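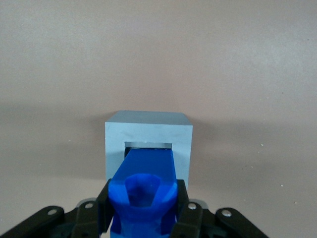
Blue tapered piece at the slot of the gray block, partly inserted.

Fit Blocks and Plugs: Gallery

These are parts from the Kassa set, a small collection of blocks and matching pieces made for practicing close fits. The set was drawn by Chih-ming Tang and is made in the Nimine workshop on the second floor. Bernice Arthur keeps the drawings and wrote most of the notes on this page.

Each block has a single opening. Each plug goes with one block and should slide in by hand, with no tapping and no oil. The complete set has 42 parts and is stored in a flat drawer with a label for every place.

About the gray block

The block is close to a cube, with sharp corners and a rectangular opening in the front face. The opening is wider than it is tall and sits slightly above center. There is a thick border left on all sides of it. An earlier version had a thinner border and the top edge chipped when it was dropped, so the drawing was changed.

About the blue piece

The narrow end goes in first. From there the piece widens toward the back, and the surface is faceted and glossy. The socket in the rear end is a carryover from an older pattern and has been kept on all the blue pieces. Lensa Yilma asked for a brighter color after the first plugs, which were gray, kept getting put away with the blocks.

Fit

A good fit leaves a thin gap at the left and right of the slot. If a piece binds before it is seated, take it out and turn it over before trying again. Forcing it marks the inside wall, and the mark will catch every piece after that. Blocks with a marked wall go in the Listik tray by the door and are replaced in July.

Plugs are checked against the master block after up to 200 uses. Write the result on the card in the drawer, with your initials. Part 57 in the old numbering is the same as part 5 in the new one. Some of the cards still have the old number.

Cleaning

Wipe the pieces with a dry cloth. Use a soft brush for the inside of the opening. Do not put the blocks in hot water. Dust in the corners of the slot is the usual reason a piece stops short.

Borrowing

The set can be borrowed by the day. See Erlinda Dizon at the front desk before 4 p.m. Parts are signed out as pairs, one block with its plug, and should come back the same way. The Flinar set is kept in the drawer below and has rounder openings. Its plugs do not fit these blocks.

Drawings for both sets are in the binder on the shelf over the drawers. Corrections to this page can be left with Bernice.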